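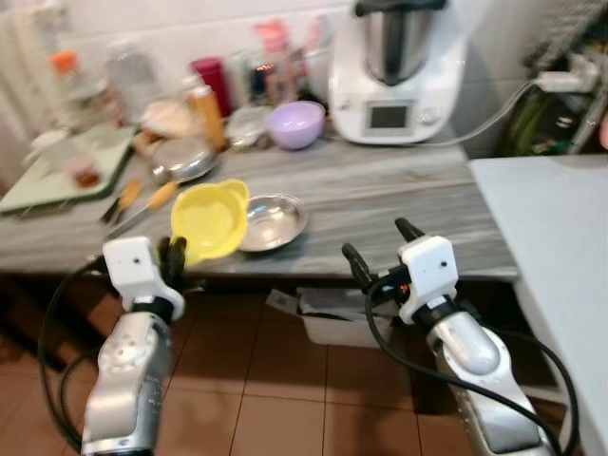
Trastdale wants to know what you are cooking

TRASTDALE - The town council voted 4 to 3 last month to require a permit for anyone who sells food made in a home kitchen, a category that turned out at the hearing to cover most of the people in the room.

The ordinance takes effect in October. It applies to jam, bread, pickles, pies, tamales, fudge and what the text calls "other preparations," a phrase the town attorney was asked to define three times and defined differently each time. A permit costs $400 and lasts a year. Sellers who gross less than that in a year are exempt from the inspection, though not from the $400.

Dwight Kowalchuk, the council member who wrote the measure, said the goal was to bring order to a market that has grown quickly since the Lusten plant cut its second shift. By the town's own tally, 117 residents now sell food from home, up from a number the town did not previously keep.

"We're not going after anybody's grandmother," Kowalchuk said.

Two grandmothers then spoke against it.

The old arrangement had the advantage of being simple. State rules let residents sell low-risk goods directly to customers as long as the label said the food came from a home kitchen. Trastdale left it at that for years. Then in the spring a table of unlabeled chow-chow appeared outside the hardware store, its maker could not be identified, and the council heard two complaints. One was that the jars carried no date. The other was that they sold out before the caller got there.

Under the new rules, a home kitchen must have a smooth work surface, a sink with hot water and a door that can be closed against pets. Mixing bowls must be stainless steel or glass. Plastic bowls are allowed for dry ingredients only, a distinction that took up 40 minutes of the second reading and is likely to take up more. Wood spoons are permitted. Wood bowls are not. A proposal to restrict knives by handle material was dropped when it became clear that the council chamber's own kitchenette would fail.

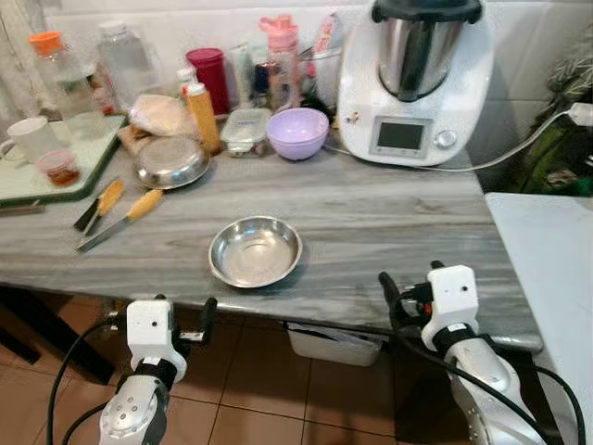 Tineke Hoekstra told the council she had no quarrel with being inspected and would happily put the kettle on for whoever came, but that she clears $600 in a good year from rusks and almond cookies, and the town now proposed to take two-thirds of it for the privilege of looking at her sink. She asked whether the fee could be paid in cookies. The clerk noted the question for the record.

The town has one food inspector, and he is shared with the county. He already covers the restaurants, the school cafeterias and the ice cream window at Van der Linden, the dairy on the north road. At his present pace, according to a memo attached to the agenda, the first round of home visits would be finished shortly after the first permits expired. Council members discussed hiring a second inspector with the permit money, then discussed whether the permit money would cover a second inspector, and then broke for ten minutes.

Van der Linden sent a letter supporting the ordinance. It said that consumers deserve a level playing field, and did not mention that its gift shop had lately been losing the caramel business to a woman with a card table.

Barrett Yazzie, who voted no, said he could live with labels, a short food safety class and a fee of $25. He offered that as an amendment. It failed by one vote. He then offered $50, which also failed, and $75, at which point the chair asked him to stop.

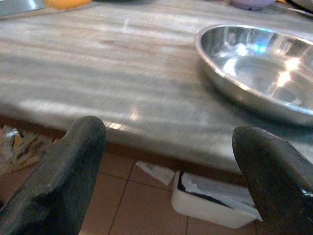 Stainless steel makes the approved list. Wood bowls did not.

Other towns have gone through this and mostly come out the far end with something cheap and boring. The usual settlement is an online course, a sticker and a phone number for complaints. Trastdale looked at that approach in a workshop session and found it lacking in enforcement, which is true, there being very little in it to enforce.

The enforcement section here runs six pages. A first violation brings a written warning. A second brings a fine equal to the permit fee, so a seller who skips the permit and gets caught twice will have paid the same as one who followed the law, and will have had the summer to think it over. Kowalchuk called this a drafting matter and said it would be looked at.

Bake sales are exempt. So are church suppers, school fundraisers and the firefighters' pancake breakfast, which uses more batter in one morning than most of the 117 get through in a year. Food given away is not covered at all. Several sellers asked whether a customer might receive a free pie on the purchase of, say, a $20 napkin.

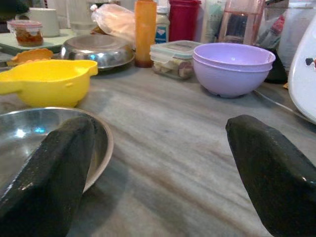 The attorney said he would need to research the napkin.

Benito Segura, who has sold salsa at the Saturday market for long enough to have raised his price once, said he expected to pay the fee and pass it along. That comes to another dollar a jar, he said, and he planned to print the reason on the lid. He has asked the clerk for the correct spelling of each yes vote.

Applications will be available at town hall, at the front counter, between 9 a.m. and noon. The form is four pages long and asks for a floor plan of the kitchen, drawn to scale, with the sink marked. Applicants must also list every product they intend to sell. New recipes require an addendum, and addenda are $15.

The council will take up the definition of "other preparations" at its next meeting. Refreshments will be provided, according to the posted agenda, by a resident.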